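December 2020
Notebook, arm bench, Grenville room

Revathi wants this written up before the call with Varma, so I am writing it up, but I want my doubts on the page too, next to the numbers, where they can't get lost.

Where we are. We have 96 demonstrations of the stapler task by remote control, and 51 by hand-guiding, meaning one of us holds the arm and walks it through the motion. The remote ones were all recorded with the Prostau handset. Nithin did most of those. I did most of the hand-guided ones, and I'm not good at it, which I'll come back to.

The claim in the Prostau notes is that remote demonstrations are "cleaner." I don't know what that word is supposed to mean. Smoother, yes. If you plot the wrist path from one of Nithin's runs it looks like somebody drew it with a ruler that had been left in the sun. Mine look like handwriting on a bus. But smooth for whom? The policy doesn't get graded on how nice the path is. It gets graded on whether the stapler ends up where we asked.

And his runs have pauses in them. Long ones. He flies the arm over, stops, checks the wrist view, nudges, stops again. I watched a batch this morning and timed a few of the stops. In the longest, the arm sat perfectly still for 5 seconds with the fingers open. We are teaching the thing to wait. Nithin says the pauses get trimmed before training. I asked what the threshold was and he said it was set in May and he would have to look. So, not reassuring. If trimming also cuts the slow part right before the grasp, we lose the only part of the run I care about.

Hand-guiding has the opposite trouble. I go too fast because the arm feels heavy and I want to be done with it. Also my hand gets into the wrist view on some runs. Revathi flagged those and she is right to. I'd throw them out. She'd like to keep them and mask the hand. We did not settle it.

Things I checked today:

Gripper zero. Fine, no change.

Time stamps between wrist view and joint log. They drift over a long session. Restarting the logger clears it. I don't like that restarting is the fix. Opened a ticket with Odent, whose logger it is, got an automatic reply.

Handset dead zone. Nithin has it wider than I would. With his setting, small corrections near the desk do nothing and then suddenly do something. He's used to it. A new operator won't be, and everybody's plan for next year assumes new operators.

On the task itself. A long-reach stapler is an awkward thing to pick up, and I think we chose it partly for that. The body is long, so a grip in the wrong place lets the other end swing. From the start pose, with the fingers open over the desk, there's more than one sensible way to go at it, and the two of us don't choose the same one. Nithin goes for the slider section. I go farther forward.

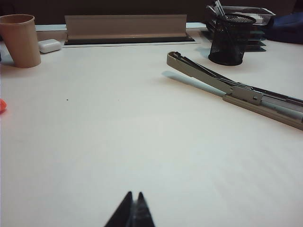 That difference bothers me more than the smoothness does. Mix the two sets and the policy may well learn to aim for the middle of our two habits, a spot neither of us has ever grabbed. I said this to Revathi and she said more data would sort it out. Maybe. More data from the same two people gives us more of the same two habits.

I also don't believe the success figure in the last summary. It counts a lift as a success if the stapler leaves the desk. It doesn't ask where the stapler goes next. I'd want it set down again, square to the edge, before I called it anything.

The cable on the arm's second joint is rubbing again. Taped it. Saved today's raw log as session 1878, untrimmed, so please don't run the cleanup script on it until I've compared the two versions.

To do:
Get the actual trim threshold from Nithin, in writing.
Train on remote only, hand-guided only, and both, same settings for all of them. Not just both.
Swap operators: I take the handset, he takes the arm. If my remote runs are as full of pauses as his, it's the handset. If they aren't, it's him, and he has agreed to be a good sport about it.
Ask Revathi to hold the summary until the swap runs are in. She will say no. Ask anyway.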